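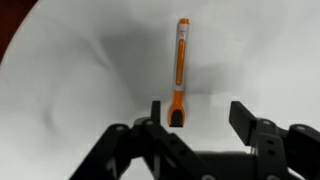 Open afternoon at Sasarby, Collholm

I have been to plenty of open days where the robot is behind a rope and a looping video does the talking. Sasarby let us stand right next to theirs and ask about bolts for an hour and a half, and I loved it.

The cell is one arm, a two-finger gripper and a round white table. The job is moving a marker into a bowl. Sounds like nothing! But the whole visit was about keeping that one job going day after day, and I filled six pages of my notebook.

Setting up in the morning

They start with the table, checking that the base doesn't rock. Then the arm goes to its home position and somebody follows the cable by hand along its whole length, feeling for stiff spots. It needs enough slack for the wrist to turn all the way both ways, and they would sooner have a big loop than a tight one. After that comes a slow pick at quarter speed, with a hand near the stop button. If the marker sits crooked between the fingers, they stop and look at the fingertips before touching any settings – a rule they learned after a whole day lost to retuning a program that was fine.

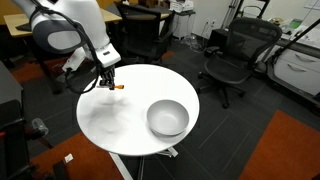 Looking after the gripper

My favorite part. The gripper is all plates, links and pivots, and every pivot can work loose. The log sheet calls for a check every 3000 picks: power off, wiggle each finger sideways, snug up whatever moves, wipe the dust out of the joints. They don't crank the screws down hard, as the fingers then start to stick on opening. A dot of paint across each screw head shows if it has turned.

The lowering height gets its own check. Too high and the marker drops and bounces, too low and a finger meets the rim. 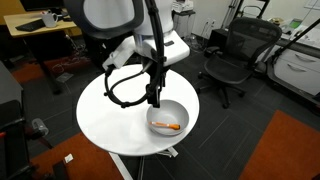
Marker in the bowl, gripper just above and behind the rim.

Small repairs

Spare fingertips live in a tin with the hex keys. Swapping a pair takes a few minutes, and then the wrist camera has to be checked again so that the middle of the opening is where the software thinks it is. They do this with the fingers open and the marker between them, nudging the arm a hair at a time. I could have watched that for another hour. 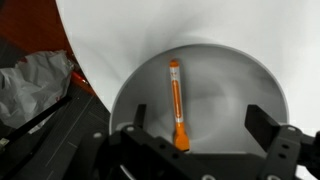

One visitor from Lunen said their own gripper had been running since 2015 on its first set of pivots, and that grit had given them far more trouble than wear. They brush theirs out at the end of every shift and keep oil well away from it, since it only holds the dust. Sasarby wrote that down, and so did I.

The next open afternoon is in May. Bring flat shoes and ask to see the log sheet.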